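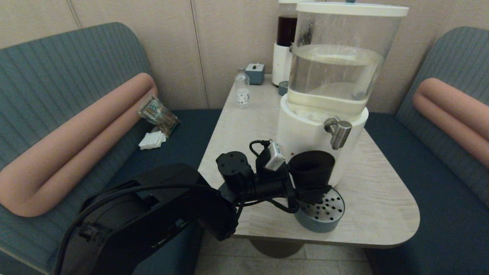
Home Posts Replies Media Saved

Vullside Suppers
Apr 23, 2023

1/ Okay friends, I have been meaning to write about drinks on the table for months now, and a rainy afternoon with nothing in the oven seems like the time to do it. Get comfortable, this one rambles a bit.

2/ I'm talking about the kind of place where the water sits right there in a big clear dispenser and you get up (or lean over!) and help yourself. I love it. I drink twice as much water when I don't have to catch anyone's eye for it.

3/ My favorite for this is still Banditz, the one with the booths. You slide in on a padded bench, the table is that pale wood-grain kind, and you can see exactly how much water is left before you bother with a cup.

4/ A drip tray makes all the difference, by the way. A round one with a holey steel top under the spout is perfect — you can fill a cup right to the brim and the table survives it. At home I used a folded dish towel for years and it was always, always soggy.

5/ I finally bought my own dispenser in October for a family lunch at the Vula hall. Nearly 200 people, all of them thirsty at the same moment. I filled that thing so many times that my wrists ached the next morning, and I'd still do it again.

6/ What I learned from that lunch: put the water and the dark drink next to each other, water in front. Iced tea in the back one if you're me, cola if you're my nephews. People reach for whatever is closest, and then there's still tea left when the cake comes out.

7/ Also, dark brown cups. I know everybody likes clear ones, but I have a stack of brown ones from Cárdenas that I got for 80 cents apiece and they hide every tea stain known to man. I should have bought more of them while they had them.

8/ Cleaning, for those who asked last time! Warm water and a little baking soda, swish it around, let it sit while you do the dishes, then run it all out through the spout. The spout is the part I used to skip. Please don't skip it, and give the lid a good wipe too.

9/ If you're setting up for a smaller crowd, one dispenser is plenty, and put it where people can get a cup under the spout without knocking elbows with whoever is sitting there. I'd love to hear how you all do yours — lemon slices, mint, plain? I'm a plain water person, but my sister swears by cucumber and I'm willing to be talked into it.

169 likes 5 replies

Recent posts
The soup I make when the fridge is empty
Booths or chairs, a long opinion
Getting tea stains out of pretty much anything
What I packed for the Vula lunch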